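Visit report: Gritier dental lab open day, Ukholm

Gritier makes crowns, bridges and night guards for dental offices and opens its Ukholm site to visitors once a year, in April. The tour started at 9 a.m. and ran for 2 hours. Visitors were split into groups by color of badge. Ours began in the model room, where impressions arrive from dentists and are logged, disinfected and either poured in stone or scanned.

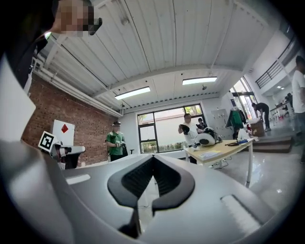 Most cases now come in as scan files. The lab gave the share as 82 percent, with the rest still sent as trays by mail. A technician marks the edge of the prepared tooth on screen, and the software proposes a crown shape from the neighboring teeth. The proposal is nearly always edited by hand, mainly at the contact points.

Milling is done on Tanguy units, which cut zirconia from discs. The crowns are cut oversize, as the material shrinks in the furnace. A standard firing cycle takes most of a night - a faster one exists, but the lab keeps it for remakes. Output in the month before our visit was 612 units, of which 19 came back for adjustment. Shade mismatch was the most common cause.

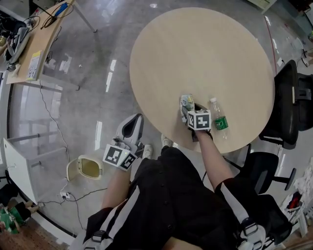 Staining and glazing were the slowest part of the tour. Each crown is compared with a shade tab under a fixed daylight lamp, painted, fired and compared again. The lab uses Brustari glaze paste on back teeth and a thinner spray on front teeth. Night guards are made in a separate room with its own dust extraction. Hard and soft versions are offered, and the lab advises patients who grind heavily to ask their dentist for the hard type.

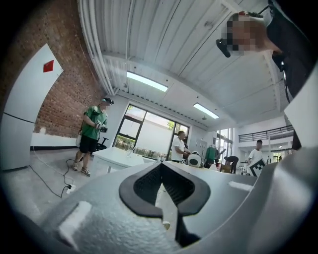 A visitor in our group asked whether a crown that feels high after fitting should be sent back to the lab. The reply was that the dentist can usually adjust it in the chair, provided the surface is polished again afterward. An unpolished spot on zirconia wears the opposing tooth.

Parking is behind the building. The entrance on the street side is for deliveries only.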